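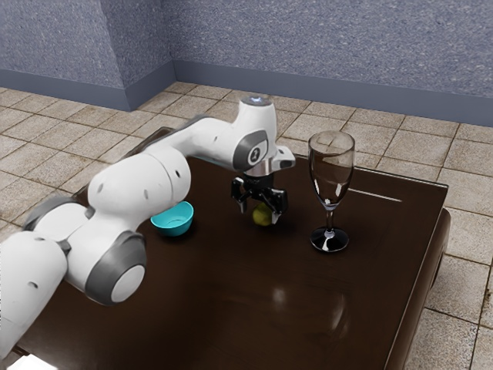

Kununeo is a mosquito-borne viral illness of the river lowlands, best known for the outbreak that reached the port town of Falcão and changed how the whole region prepares for epidemics. It is a mild disease in most people, with fever, sore wrists and a pale rash, but it can be serious in infants and older adults. The wrist pain is so typical that local nurses use it as a first clue, and health teachers like to explain it with anything jointed that comes to hand: a door hinge or a desk lamp. Each link turns only as freely as the joint before it, and a swollen wrist makes even a spoon hard to lift.

## Outbreak

The first cases appeared in January among ferry workers upstream of Falcão. By the end of the season the district had recorded 2548 infections, and 461 people had been treated in the hospital. There were 23 deaths, most of them in patients over 70. The true number of infections was probably higher, as many families treated the fever at home with rest and broth.

## Response

The town's answer is a wonderful piece of public health history. Schools stayed open, but the river market moved to higher ground for nine weeks, and ferry crossings were cut to two a day. Emmett Schumacher, the district's health officer, had a hand-drawn map of standing water pinned up outside the clinic, and residents added to it daily. It grew to 299 marked sites - old cisterns, roof gutters, boats left upside down but not quite dry - and crews drained or covered nearly all of them.

Travel limits were more disputed. Neighboring districts closed the road to Falcão for 16 days, which held up deliveries of food and fuel. Later reviews found little benefit from the closure, as the same mosquito already lived on both sides of the line.

## Later years

Small clusters still occur after wet winters. The water map is redrawn every year, now by students, and the oldest sheets hang in the Climia reading room, where the pencil notes in the margins are a joy to read. There is no licensed vaccine. Treatment is fluids, rest and fever control, and wrist stiffness can last up to four months.

## See also

- Mosquito control
- River ferries of Falcão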